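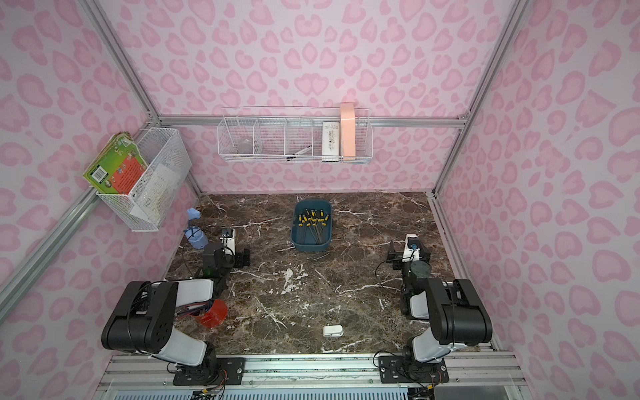
Figure 4-1. Two-arm cell with baskets on the rear and left rails.

4. Preparing the cell for a sorting run

Read this section before you power the arms. It applies to every Ledstead two-arm cell running Rulus control software. The person at the cell is called the operator. The person responsible for the cell is called the cell lead.

4.1 Before you start

1. Check that the stop button is within reach of your usual standing position. Press it, confirm that Rulus shows STOPPED, and release it.
2. Pull on each base plate by hand with the power off. If a plate moves, do not run the cell. Tighten the screws in the order given in Section 3.
3. Follow each cable from the base to the wrist. A cable may form a loose loop at the elbow. It must not be pinched or pulled tight at any point of travel.
4. Check the small connectors at both bases. Push them in until they click.
5. Tie back long hair and take off lanyards and loose sleeves.

CAUTION: The elbow housings can swing out past the sides of the tabletop. Keep chairs, bags and drinks away from both sides of the cell.

4.2 Loading the table

1. Place the tool bin at the rear center of the table, where both grippers can reach it.
2. Put the tools in with all handles pointing the same way, toward the rear. The shafts may cross. Do not straighten them between cycles unless the run sheet asks for it.
3. Place any side items the run sheet lists, such as a spray bottle or a pen container. Leave a clear path from each wrist to the bin.
4. Store everything else in the wire baskets. Tall items go at the ends of the rear basket.
5. Write the layout number on the run sheet.

NOTE: Baskets count as part of the cell. If you move one along its rail, log the change and repeat the reach check in 4.3.

CAUTION: Tool shafts can be sharp. Load and unload them by the handles, with the arms stopped.

4.3 Reach check

1. Step back and set the speed limit to 11 percent.
2. Start the left arm alone and send it to the bin. Return it to its rest position.
3. Repeat with the right arm.
4. Run both arms together through one full cycle. Stop at once if a wrist touches a wall panel, a rail or the other arm.

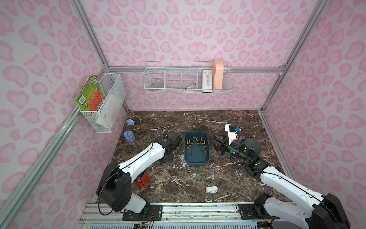

5. If both arms clear the bin and each other, raise the limit in small steps. You may go up to 75 percent for normal runs. Higher settings need approval from the cell lead.

Never reach over the table while either arm is powered, even if both appear to be at rest. An arm that is holding its position can start again without a sound. If an item falls over or rolls out of place, press stop first, then fix it.

4.4 Messages you may see

632: Arms too close. Press stop, move the arms apart in jog mode and repeat 4.3.

3,396: Cycle counter at service limit. Finish the current run, then call Leif Isaksson at the Uda office. Do not reset the counter yourself.

4.5 Ending the run

1. Send both arms to rest and press stop.
2. Turn off the power at the wall.
3. Take the tools out of the bin and check the tips for damage.
4. Sign the run sheet and leave it in the side basket.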